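Trollbridge approves first stage of kitchen robot purchase

The Trollbridge housing service has approved the first stage of a plan to buy robotic arms for its shared kitchens. Two arms will be ordered from Pollano in March, with a third to follow if the first year's running costs stay within budget. The service manages 427 flats.

Mareike Grube, head of equipment planning, said the money would come from the existing replacement fund and that rents would not be affected. Servicing will be put out to tender separately, and Cerside has been asked to advise on floor loading and power supply. 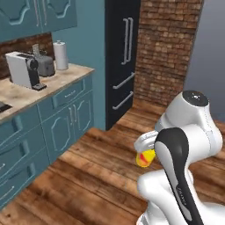 Planning work is being carried out in simulation before any site is altered. The software, known as Samir, allows staff to compare room layouts and the reach each one demands. Tasks at floor level, such as holding a small yellow item just above the planks in front of the teal units, will be costed separately from worktop tasks. A report on the three proposed sites will be published in due course.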